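3.2 Gripper construction and in-hand view

The hand-held tool was built in a shared workshop over two winters, using the machines available to ordinary members. The body and finger links are black plastic, printed on the workshop's own machines. The third revision, referred to below as Branau, replaced the single sliding jaw of its predecessor with a pair of mirrored finger arms on pivot pins. The sliding jaw had bound under side load whenever the operator dragged a fabric edge across a surface, and greasing the rail delayed the fault without curing it.

Each arm of Branau is a thick link joined to the body at metal pins. The pins were cut from rod stock, deburred by hand and pressed into reamed holes. Reaming proved necessary: holes left as printed varied enough between batches that one arm would lead the other on closing, and a soft object was then pushed sideways before it was gripped. After reaming, the two arms closed evenly in all but 6 of 106 bench cycles. The remaining cases were traced to a burr on one pin, which was replaced.

The contact pads are rubber and were cast in a two-part mould. Harder pads, tried first, slid over smooth weaves and left the operator squeezing more firmly than the links were designed for. The softer compound now in use wears faster at the leading corner – a set is changed when the corner has visibly rounded – but it holds a single layer of cloth without bunching it. Pad colour has no bearing on grip. Dark blue was kept through all later castings so that the pads would stand apart from the black links in the recorded images.

The camera looks out over the top of the body toward the fingertips. Its mount went through several angles before the present one was fixed. A steeper angle gave a better view of the gap but lost the surroundings that the operator relies on when approaching a pile of fabric. The shallower angle retained here gives up the lower part of the image to the gripper body, a cost accepted in return for a steady reference: with the body in the same place in every image, any looseness in the mount shows as a shift of the body outline.

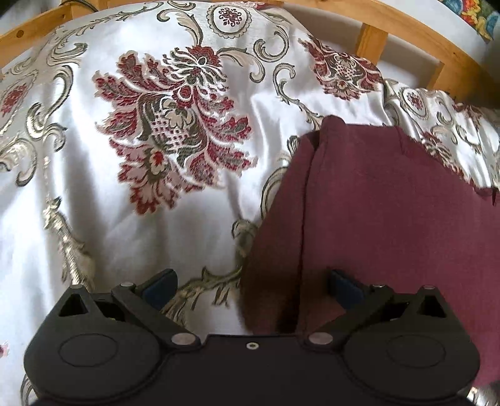
Figure 4. View from the tool-mounted camera during textile handling, pads open over patterned brocade and a maroon fabric. Photo: Hsiu-ying Ng.

Two properties of the view in Figure 4 matter for the work reported in Section 4. First, both pads and the gap between them are visible together, so the opening can be estimated from the image alone. Second, the wide lens bends straight edges strongly toward the border, as the wooden rail at the top of the figure shows. We correct for this only when measuring the opening. Correcting whole images stretched the corners and gave no gain in the sorting trials.

The textiles were chosen to be awkward. Glossy patterned cloth is hard to segment, as its sheen changes with every crease and the edges of a motif are easily taken for the edges of the cloth. Plain matte fabric presents the opposite difficulty: a fold may appear as nothing more than a faint line. Placing one against the other tests both conditions in a single grasp. The full set, which we call Kanagaratnam, holds 2262 recorded grasps over 11 textile pairings, all made with the same revision of the tool.

Two limits of the build should be noted. The pivot pins have no bushings, and play in the links grows with use; we measured it at the start and end of recording but did not model its growth in between. The printed body also flexes when the operator bears down on a thick fold. Stiffening ribs were drawn up in March for the next revision and had not been tested at the time of writing. Neither fault prevented recording, though both add scatter to the estimated opening, and the values in Table 2 should be read with that in mind.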